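Why the Hunell cell lost its cube

Our task at Movholm was to put a puzzle cube on a digital scale and lift it off again, 80 runs in all. The software reported 3 faults. We don't trust that.
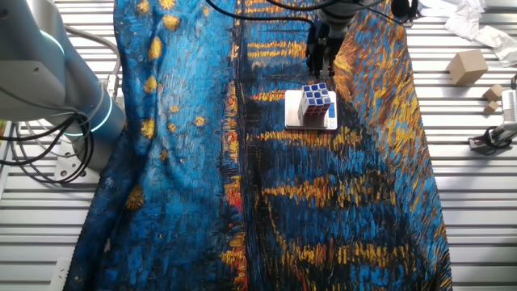
Fig. 1. Cube on the scale, gripper above it.

The log says "grasp complete" whether or not anything was held.

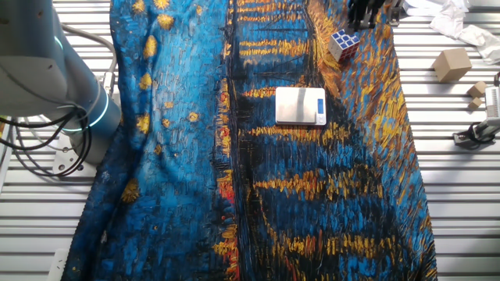

Possible causes

The supplier blames the patterned cloth. We doubt it: 30 runs on plain cloth went no better.

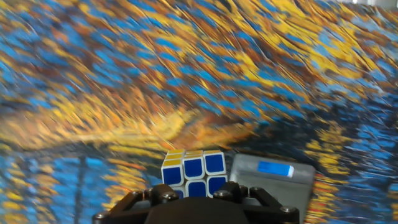 Fig. 2. Wrist view, cube beside a grey object.

Force checking was off in the Hladun settings file. 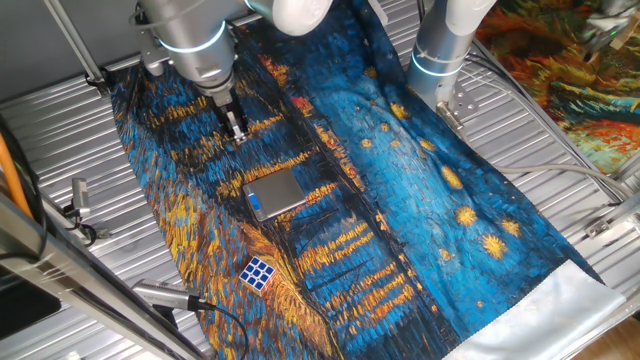
Fig. 3. Both arms over the cloth.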